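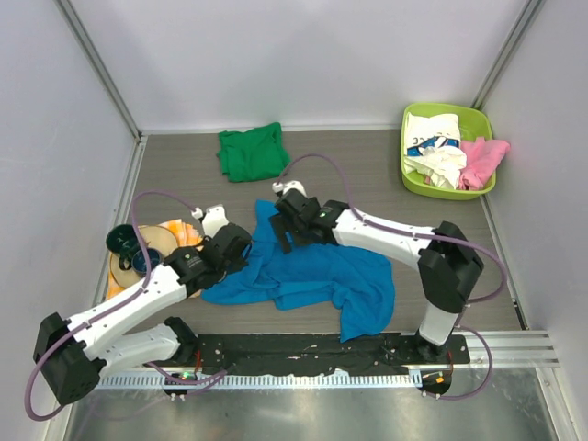
Photograph: Halima Biwott

The shirt that never needs ironing, and other promises

By Halima Biwott

The label said "non-iron" in three places: on the collar, on the cuff and on a cardboard tag the size of a playing card. I washed the shirt at 40, hung it on a hanger as instructed and came back in the morning to something that looked as if it had been kept in a shoe. So I ironed it. It took longer than the ordinary cotton one beside it.

I have been buying clothes that claim not to crease for most of my adult life, and I would like to know where the money went. Non-iron shirts cost more. Travel trousers cost a good deal more. There is now a spray, made by a firm called Munenum, that says it will "relax" a garment while you get on with your day. I got on with my day. The garment was as tense as ever.

The chemistry is real enough. Cotton creases when the bonds between its fibres loosen in water and set again in whatever shape the cloth happens to be lying in. Treat the fabric with a resin and you tie the fibres together so they spring back. The trade has known how to do this for decades. It has also known that the treatment makes cotton stiffer and weaker, that it holds sweat against the skin, and that it fades with washing. These points tend not to appear on the cardboard tag.

How quickly it fades is harder to find out. I wrote to Cordeiro, who made my shirt, and asked how many washes the finish was meant to last. The first reply thanked me for my interest in the brand. The second said the finish was "designed for the life of the garment", a phrase that gets more slippery the longer you look at it. If the life of the garment ends when it starts to crease, then I suppose they are right. The third reply gave me a voucher.

Fedus, which sells bedding, was more forthcoming. A very patient man on the phone told me their easy-care sheets were tested over 17 washes. I change my sheets once a week, so that takes me to late spring if I buy them in January. I asked what happened at wash 18. He said that was a good question.

Then there is the steamer. Every household I know seems to have bought one in the past few years, and most of them live in the cupboard with the bread maker. I borrowed a Fukoteck from my sister, who was in no hurry to have it back. It does a decent job on a silk blouse and on the hem of a curtain. On a cotton shirt it produces a damp shirt with softer creases, and it drips on your foot. The box says it heats in 16 seconds. Mine did, or near enough, and then ran out of water halfway down the second sleeve.

I don't want to be unfair. Some things do work, and they are mostly dull. A slower spin leaves fewer creases than a fast one. Taking the washing out as soon as the machine stops helps more than any spray I have tried, and it is free. So does a hard shake before hanging. My grandmother folded her sheets while they were slightly damp and put them under the sofa cushions, where the family pressed them by watching television. I tried this in May with a pillowcase and it came out very well, though I had to sit on it for most of a film.

Polyester also works, of course. It hardly creases at all, and if you are happy wearing it in a warm office then you can stop reading. Linen is the opposite case. It creases if you look at it, and the people who sell it have decided this is part of its charm. I have some sympathy with them – at least it is a claim that survives a wash.

What bothers me is the small print that isn't there. A tin of paint tells you how many square metres it will cover. A light bulb comes with a number of hours on the side, and you can argue with the number. "Non-iron" comes with nothing, and as far as I can tell each maker decides for itself what the words mean. One tag I found in a department store said "iron lightly if required" directly beneath them.

The Cordeiro voucher runs out at the end of the month. I have been looking at their jumpers.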